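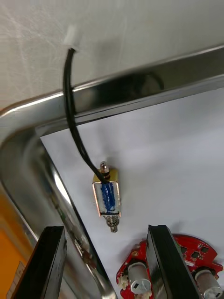

Machines would never sort a parts tray as well as her aunt did, Mereana Harawira said, and she said it loud enough to carry down the whole bench at Galindo.

Rutilio loved it when she got going. "Never is a long time," he said. "Give it until lunch!"

The job was plain enough. A solenoid with a cable on it, a round red board, a steel tray lined with paper. Pick the solenoid up, don't drag the cable over the board, set it in the Triltik rack by the door. Any new hire learned it in 5 minutes and then did it all day while thinking about supper.

"My aunt did 49 trays a shift," Mereana said. "With the radio on."

"And this one doesn't even like the radio." He leaned in so close that his glasses slid down his nose. Shiny metal was the hard part, he told her, shiny metal and anything that flopped. A cable never lies the same way two times in a row. It was laundry, really – laundry with a plug on the end – and he could have talked about it until Tuesday.

The fingers closed. The solenoid came up an inch, tipped, and hung there with the cable swinging under it. Rutilio grabbed her sleeve.

"It's going to drop it," she said.

"It might!"

It turned toward the rack, slower than any person would, slow enough that she could hear the wall clock. She had stopped chewing her gum. The cable cleared the rim of the tray.

"Lift it a bit more," Mereana told it under her breath. "Go on, lift."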